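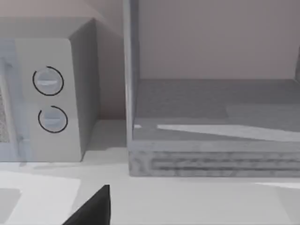 A light grey microwave with its two round dials, one above the other.

Radu Ghiță has been leading funerals in Tudcombe and the villages round it for long enough that people stop him in the chemist's to tell him what music they want. He takes it in good part. "I say, have you told your daughter? Because it's no use telling me, I'll have forgotten by the time I've paid."

He came to it sideways, as he puts it, after years of driving for Vaněk, the undertakers on the Cakadcombe road. One March afternoon the minister was held up, the family were already sitting in the chapel at Clostoren, and old Mr Vaněk looked round and asked whether he could read aloud. He could, and he read the eulogy the son had written, and he says his knees shook all the way through it. "But the widow held my hand afterwards and wouldn't let go, and I thought, well, perhaps I could do a bit more of this."

These days he likes to spend a whole afternoon with a family before he writes a word. He doesn't bring a form. He asks what was in the person's coat pockets, what they shouted at on the television, what they were like on a long car journey (he has had some wonderful answers to that one, and a few he couldn't repeat in chapel). "The dates they can give me over the phone. I want to know how she answered the door."

I asked him about length, as my own family had got into such a tangle over it when we lost my aunt. He laughed and said his best eulogy ran to 957 words, for a retired bus driver, and that he had cut a lovely story about a goose to get it down that far. "I still miss the goose. I told it at the tea instead, so it got its outing."

And when relatives don't agree? He was quiet for a bit. He remembers a family of 7 brothers and sisters who each had a different father, to hear them talk – strict, soft, funny, hardly ever home. He put all of it in, and let each of them read it the night before. The youngest rang him after ten o'clock to say she'd never known half of it.

He has no plans to stop, though he has given up doing two services in a day and he won't drive to Clostoren in snow any more. His own funeral is written down and in a drawer. "My wife says it's too long," he told me, and went to see about more tea.

Radu Ghiță was talking to Efe Eze.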